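Why does a towel dry you?

I love a good towel. I've got one that is older than my niece, and it has gone to the swimming pool with me more times than I can remember. But have you ever stopped in the middle of drying your hair and wondered where all the water goes? I did, one April morning, and I ended up reading about towels until lunch.

Let's start with water. Water is made of tiny bits called molecules, far too small to see, and they like to stick together. That's why a raindrop on a window sits there in a neat little blob. They like sticking to some other things too, and one of the things they like best is cotton!

Cotton comes from a plant. When the seed pods are ripe they burst open and out comes white fluff, and that fluff is nearly all cellulose, the same stuff that helps trees stand up. Water clings to cellulose really well. If you put the corner of a cotton cloth in a puddle, the water will creep up it all by itself. Scientists call this capillary action - I just call it climbing.

Now go and look closely at a bath towel. See the loops? A tea towel is usually flat, but a bath towel has rows and rows of little loops standing up on both sides. I once tried to count the ones on my old pool towel. I got to 436 in one corner, sneezed, and lost my place. I started again and got to 597 before my tea went cold, and I hadn't even reached the stripe.

All those loops mean there is much more thread for the water to touch. There are gaps between them as well, and the water slips in and stays there. That's why a fluffy towel can drink up more than a flat one of the same size. 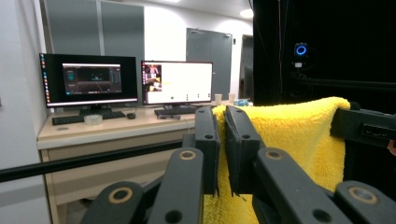 Some towels don't work very well when they're brand new, by the way. They can have a slippery finish left on them from the factory, and the water just slides about on top. A wash or two usually sorts that out. Fabric softener can do the same thing, so my gran's rule was none of it on towels, ever (hers were as scratchy as toast, but they did dry you).

Want to try it yourself? You need two saucers, a spoon, a square of kitchen roll and a bit of old plastic bag. Put one spoonful of water on each saucer. Lay the kitchen roll on one puddle and the plastic on the other, then wait while you count to twenty. Lift them both up and see which saucer has more water left. After that, try a sock!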